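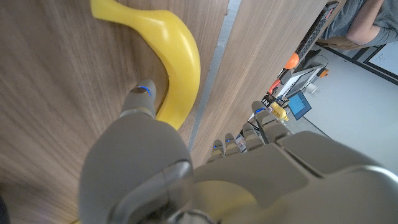
餐桌一般应该选多高?
我们的餐桌标准高度是77厘米。这个高度对大多数成年人是舒服的,如果您的椅子座面比较低,请您在订货以前先量一下椅子,然后把尺寸写在订单的备注里。桌腿可以按照您的要求做短,不另外收费。做长也可以,但是需要另外报价。

Grunetti是一家什么样的公司?
Grunetti是一家做餐桌和长凳的家庭工厂,地址在Fehr。我们自己锯木头,自己做桌面,自己上油。椅子我们不做,店里展示的椅子是别的工厂的产品,您可以坐,但是不能在我们这里买。中文的页面由我们办公室自己写,如果有的句子您读起来不清楚,请您写邮件问,我们会用别的话再解释一次。

Estetico系列包括哪些产品?
Estetico是我们卖得最多的系列。它有固定桌面的餐桌、可以拉长的餐桌和配套的长凳。三种产品的桌腿形状是一样的,所以您可以先买桌子,过一段时间再买长凳,样子仍然相配。颜色可能会有一点差别,因为木头每一批都不同,而且旧的桌子已经晒过太阳。

Estetico可以拉长的餐桌多少钱?
橡木的价格是2,167欧元,包括一块加长板和第一瓶保养油,不包括运费。胡桃木和白蜡木的价格请您向我们询问,木料的进价变化比较快,我们不愿意把一个很快就过时的数字放在网页上。报价单上面写的价格在当月有效。

加长板平时放在哪里?
固定在桌面下面的架子上。您先把桌面从两头向外拉,中间会出现空的地方,然后把加长板从下面取出来,翻开,放平,再把两头推紧。一个人也能做,两个人做比较轻松。收回的时候,请先看一看缝里有没有面包屑或者沙子。小的沙粒会把边磨坏,这样的损坏我们在修理的时候看见得最多。

加长板的颜色为什么比桌面浅?
加长板大部分时间在桌子下面,见不到光。橡木见光以后会慢慢变黄,胡桃木相反,会慢慢变浅。所以如果您的桌子是胡桃木的,加长板看起来会比桌面深。新桌子到家以后的第一个夏天,我们建议您经常把桌子拉开使用,让几个部分一起见光。已经有了色差也不要着急,把加长板放在窗户旁边的亮处,颜色会逐渐接近。完全一样是很难达到的。

桌面中间的缝会不会变宽?
木头在潮湿的季节变宽,在干燥的季节变窄。冬天开暖气的时候,您可能看到缝比夏天明显。缝如果左右宽度一样,就是正常的。缝如果一头宽一头窄,多数情况是滑轨没有调好,您可以按照说明书最后一页的图,用随桌子送来的扳手调整。如果调整以后还是不平行,请拍照片给我们。

实木和贴木皮有什么区别?应该选哪一种?
实木的桌面从上到下是同一种木头,坏了可以打磨,打磨很多次也没有问题。贴木皮的桌面,表面是一层薄的真木头,里面是别的板材。它比较轻,比较不容易变形,价格也低,可是打磨的时候要非常小心,磨穿了就没有办法补。家里有地暖、空气又很干的客人,我们常常推荐贴木皮的。喜欢每隔几年自己动手翻新的客人,实木更合适。Estetico系列两种都做,上面写的橡木价格是实木的价格。

怎么知道我家的桌子是上油的还是上漆的?
在看不见的地方,例如桌面的背面靠近边的位置,滴一小滴水,等十分钟。如果木头的颜色变深了,一般是上油的,或者是油已经用完了。如果水滴一直站在上面,擦掉以后没有痕迹,可能是上漆的,也可能是刚刚保养过的油面。从我们这里买的桌子,桌子背面有一张标签,上面写着表面的处理方法。标签请不要撕掉,以后买油和修理都要用到它。

Prindurent是什么油?
Prindurent是我们给所有上油桌面使用的硬质蜡油。它干了以后是哑光的,手摸上去还有木头的感觉。有透明的和带一点白色的两种。透明的会使木头颜色稍微变深,像打湿的时候一样。带白色的适合希望橡木保持浅色的客人。两种油请不要混在一起用,换颜色以前必须先打磨。

多久上一次油?
看您怎么使用。每天三顿饭都在桌子上吃的家庭,一年上两次比较好。只在周末用的桌子,一年一次已经够了。一个简单的判断方法是看水:水洒在桌面上很快就渗进去,说明该上油了。油上得太勤也不好,多余的油留在表面,会发黏,会粘灰尘。

自己上油的步骤是什么?
先用微湿的布把桌面擦干净,然后等它完全干,最好等一个晚上。用细砂纸顺着木纹轻轻磨一遍,再用干布擦掉粉末。把Prindurent摇匀,倒一点在不掉毛的棉布上,薄薄地涂开,也是顺着木纹。等一刻钟,用另一块干净的布把没有吸进去的油全部擦掉。擦完以后桌面摸起来不应该是油的。
干燥的时间里请打开窗户。第二天可以轻轻地使用,三天以后才可以放热的盘子和湿的杯子。

用过的布怎么处理?
这一点请您认真读。浸了油的布如果揉成一团放在一起,可能会自己发热并且燃烧。请把布完全泡在水里,或者在室外一块一块摊开晾干,然后再扔。不要直接扔进厨房的垃圾桶,也不要放在车里或者地下室的角落。

桌面上有白色的圈,怎么办?
白圈一般是热的杯子或者热的锅造成的,水汽进到了表面的油或者漆里面。上油的桌面,先等两三天,有的时候它自己会变淡。没有变淡的话,用细砂纸轻轻磨那个地方,再上一点油。上漆的桌面请不要磨,先写信问我们。

红酒、咖啡和水果的汁洒了怎么办?
马上用吸水的纸按住,不要来回擦,来回擦会把颜色推到木纹里面。然后用温水和一点中性的洗碗液擦,再用干布擦干。柠檬、醋这一类酸的东西也要快一点处理。橡木里面有单宁,遇到铁会变黑,所以湿的铁锅和开过的罐头请不要放在桌面上过夜。黑色的斑点打磨有时候不能去掉,需要送回工厂处理。

孩子在桌子上画了画,能擦掉吗?
水彩笔多数可以用温水擦掉。蜡笔请先用塑料的卡片轻轻刮,再用温的湿布。圆珠笔比较麻烦,因为有凹下去的线。凹线可以这样试:把湿布放在上面,用不太热的熨斗很短地烫一下,木头吸水以后会鼓起来一些。这个方法只能用在上油的实木上,贴木皮的不行,胶可能会松开。

可以用普通的家具清洁喷雾吗?
最好不要。很多喷雾里有硅油,用的时候很亮,以后再上Prindurent的时候,油会在表面缩成一个一个的小点,进不去。已经用过喷雾的桌子,要先彻底打磨才能重新上油。平时打扫用拧干的布就可以了。也请不要用海绵的粗糙那一面,不要用蒸汽拖把的小刷头。

房间的湿度应该是多少?
对人舒服的湿度对桌子也舒服。很干的冬天,暖气片旁边放一盆水会有一些帮助,用加湿器更好。桌子不要紧靠暖气片,也不要让空调直接对着桌面吹。新的桌子在第一个冬天最敏感。

桌子裂了,算不算质量问题?
请先区分裂缝和木纹里的细缝。树节周围的细小开口是天然的,我们在工厂里已经用填料处理过大的。如果以后出现了新的裂缝,从桌面的一头向中间走,而且指甲可以放进去,请您拍照片,同时告诉我们房间里有没有地暖。保修期是三年,从送货单上的日期开始。保修包括裂缝、滑轨和桌腿的连接处,不包括水的痕迹、烫的痕迹、划痕和自然的颜色变化。

保修需要什么材料?
送货单或者发票,桌子背面标签上的号码,和几张照片。照片请在白天拍,一张拍整个桌子,其余的拍有问题的地方。发票找不到了也没有关系,标签的号码我们可以在系统里查到。从别人手里买的二手桌子也可以保修,时间仍然从第一次送货算起。

订货以后多久可以收到?
仓库里有的尺寸,下一个送货周就可以送。定做的尺寸需要八个星期,夏天工厂休假的时候会更长。桌子完成以后我们给您打电话约时间。送货的人会把桌子搬进房间,装好桌腿,把包装带走。请您提前量好楼梯和门的宽度,尤其是有转弯的楼梯。加长的桌面不能竖着进小的电梯。

可以先看木头的样品吗?
样品是小的木板,一面上透明的油,一面上带白色的油,我们用普通信件寄给您,不收钱。请在自己家里看,白天看一次,晚上开灯再看一次,灯光对颜色的影响很大。样品只表示颜色的方向,您的桌子的木纹和样品不会相同。样品不用寄回来。

定做的桌子可以退吗?
标准尺寸的桌子,没有使用过,可以在收到以后的十四天里退,退货的运费由客人付。定做尺寸的桌子,以及按照您的要求改过桌腿的桌子,开始锯木头以后就不能退了。开始以前我们会再发一次图纸给您,请您仔细核对长度、宽度、高度和油的颜色,回信说同意以后我们才动手。

旧桌子可以送回工厂翻新吗?
我们自己生产的桌子可以。我们把桌面全部打磨,修补小的坑,重新上油,滑轨也检查一遍。别的品牌的桌子我们原则上不接,我们不知道里面用的是什么胶和什么漆。翻新需要两个星期,期间没有代用的桌子可以借给您。

展厅什么时候开门?
展厅在Fehr的工厂旁边,下午两点到六点开门,星期一休息。想看锯木头和上油的车间,需要先写邮件预约,并且穿不露脚趾的鞋。工厂门口可以停车,带拖车来取货的客人请从后面的门进来,按铃以后等一下,车间里声音大,有时候要按两次。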